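Chapter 6
The Sink and the Work Surface

Learning goals
After reading this chapter, students should be able to name the main parts of a kitchen sink area, plan the order of washing and drying, and keep a counter ready for use.

Most work in a home kitchen begins or ends at the sink. Food is rinsed there, hands are washed there, and dishes return there after a meal. The layout of this area affects how well the rest of the kitchen can be used.

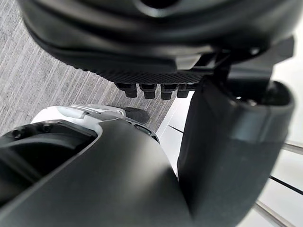
A double sink allows two tasks to be kept apart. One basin may be set aside for washing and the other for rinsing or draining. Where counter space is limited — as it often is in apartments — a drying rack may rest over or inside a basin, so that water runs to the drain and the counter stays clear.

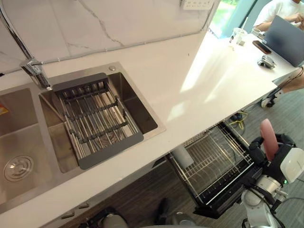

Figure 6.1 Double sink in stainless steel, with a drying rack in the right basin.

Counters beside the sink should be wiped after each use. Section 6.2 sets out a daily routine, and the Altwood worksheet on page 370 may be used to record it.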